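**Cell 4, Grovberg: gripper service, July**

The two-arm cell reached 2,474 cycles in July and came off the schedule for finger work. Both grippers were cleaned, the finger screws retorqued, and the left-hand tips replaced with a new pair from Saraç. Zero position was taught again after the swap. Interval for tip inspection is now 500 cycles.

Checks are run on the brown mat with the cloth task: blue cloth over two wooden dowels, white tray under the right-hand dowel. The left gripper stops short of the dowels with its fingers open.

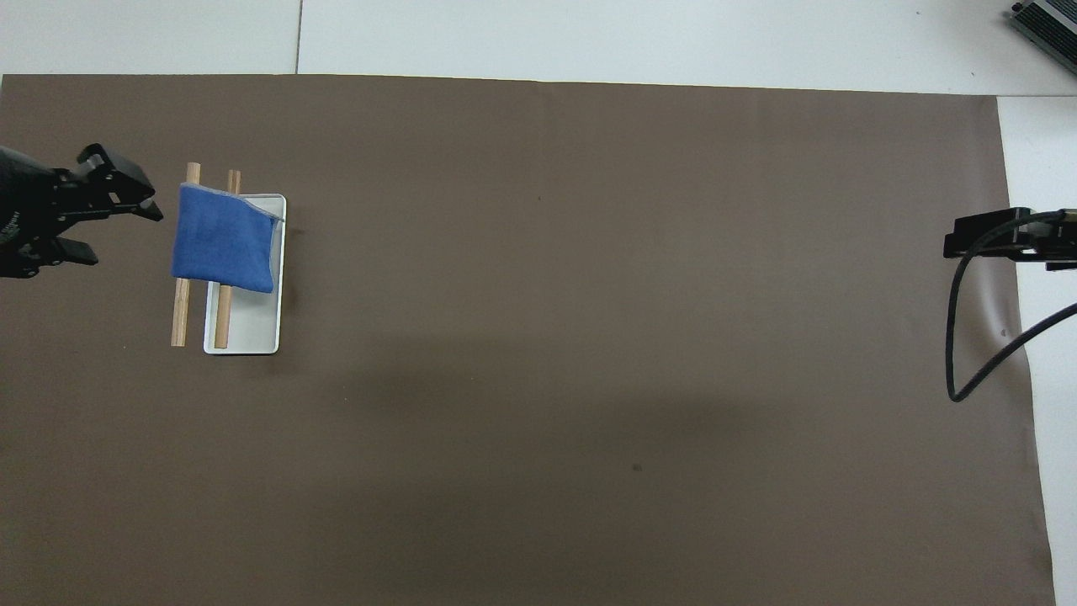 ### Open items

- Cable on the right gripper: the loop hangs low over the mat. Shorten it before the next run.
- Spare tips: 9 in stock, more on order from Trendico.
- Wipe the mat before each check. Specks show up as false edges in the vision log.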